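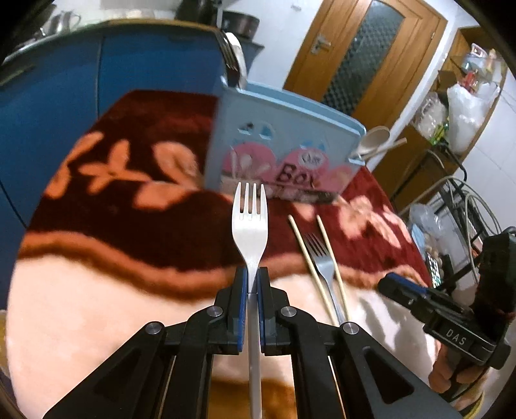

The Disciplinary Office of the Zaritz Handball League
Ruling on the Match at Trumell

On July 12, 2025, this office received the written statement of Noel Gatchalian, referee, who reported that the captain of the Giritz side, Soledad Cantero, had left the court with 2 minutes remaining and taken the match ball with her.

Captain Cantero did not dispute the report. She stated that the ball had belonged to the Trumell club since the first season, that it had been stitched by her aunt, Consuelo Cantero, and that it was never meant to be used in a league game. 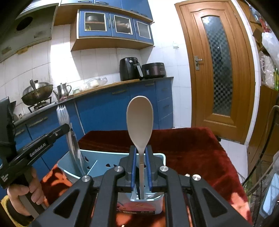

Mr. Bustamante, appearing for Trumell, asked that the result stand at 40 to 36. He then asked that the following be entered in the record: his club had lost track of the ball in April, and he had been the one who put it in the wrong bag.

The office finds that the captain broke Rule 3. She is suspended for one match. The result stands.

The ball was placed on the desk during the hearing. Mr. Bustamante signed for it, read the receipt twice - and handed both the ball and the receipt to Captain Cantero. The office made no objection.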